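May, gripper comparison, second session

Left arm with the multi-finger hand, right arm with the parallel gripper. 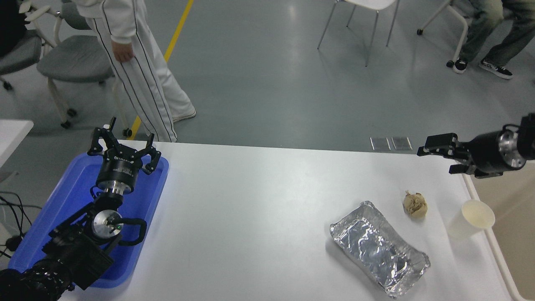

Foil pan, paper ball and cup on the table, blue tray at the left end.

Started at 10 with Benedito. The plan was 50 picks per gripper, same three objects, same controller settings on both arms. We got through the full set on the parallel gripper and stopped partway on the other one when the wrist cable kept pulling at the end of its rotation. Dénes wants to reroute it along the forearm. I would like a shorter cable but there isn't one in the building.

Parallel gripper: the cup is easy if it comes in at the rim with one finger inside. Coming in from the side it squeezes the cup out of shape before the force limit trips. Lowered the limit twice and it got better. The paper ball was no trouble. The foil pan is the bad one. It will lift by the rim, but the rim bends a little more each time, so the later picks are not the same test as the early ones. I wrote that in the log and asked Lindalva to order more pans.

Multi-finger hand: slower to close, and the Fovari driver still adds a delay of 2 seconds after every open command. It did better on the paper ball than I expected. On the pan it wants to close over the whole edge and there isn't room for that against the tabletop. Jailson thinks we should come in at more of an angle. Will try it.

Hayley called from Ornwood after lunch to ask which one we are recommending. Told her not yet. She reminded me the budget line is 2,000 and the spare fingers come out of the same money.

Tomorrow: cable first, then finish the set, then swap the grippers between arms and repeat the cup picks.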